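My grandmother kept her sourdough starter in a jam jar behind the toaster and fed it whenever she remembered, so I grew up thinking there was no wrong way to do it. Then I moved to Clarkport, got a starter of my own from my neighbor Siv Wallin, and managed to make it smell like nail polish remover in under a week.

Siv was very kind about it. She came over on a Monday with her coffee still in her hand, stuck her nose right in the jar, and told me it was only hungry. I had been giving it one sad little spoonful of flour at night and expecting miracles (in January, too, in a kitchen where the butter never softens).

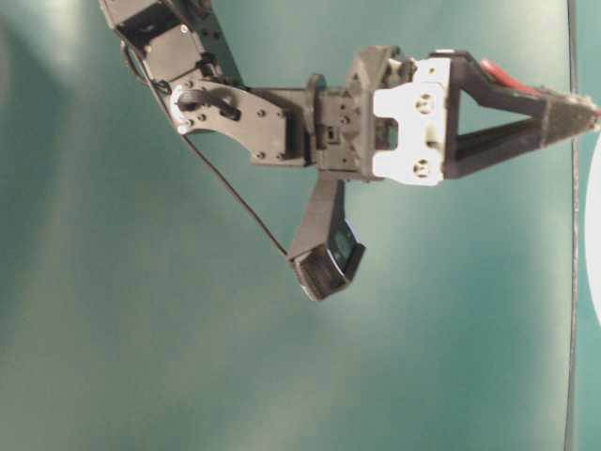
A green background, with a cable running across it.

So now I feed it in the morning and again before bed when the week is busy with baking, and the rest of the time it lives in the fridge and gets a meal every weekend. I keep a small amount of the old starter, then add equal weights of flour and water. A bit of rye goes in if I have it, and oh, it does love rye! You can almost hear it cheering up.

What I really wanted to write about, though, is the discard, the part you take out before each feeding. For months I scraped it straight into the trash and felt bad every single time. My friend Soon-im Do finally set me straight over dinner. She makes thin scallion pancakes with hers — just discard, a pinch of salt, a good handful of scallions, and a hot pan with more oil than you think is decent. I made them the next night and then again for lunch the day after.

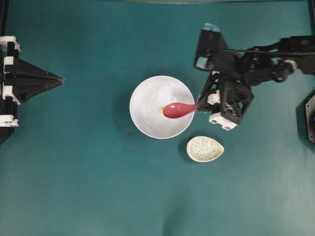
Red spoon, white bowl.

Since then I've put it in waffles, in crackers with sesame seeds, and in a banana bread that came out a bit gummy (my fault, I was on the phone and pulled it early). The crackers are my favorite. Spread the batter as thin as you can, bake it until the edges go brown, and break it up while you're still standing at the counter, which is how most of mine get eaten anyway.

I keep my discard in a lidded tub in the fridge and use it up within the week. A few of you wrote in after my last bread post, and one question came up more than once, so let me answer it before I go feed the jar. 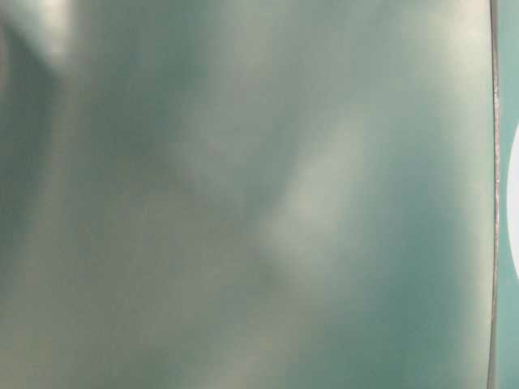
Can I freeze starter if I'm going away for a while?
You can, and I'd freeze it right after a feeding, in a small tub with a little room at the top. Thaw it in the fridge overnight, then give it a few days of regular meals on the counter before you ask it to raise a loaf.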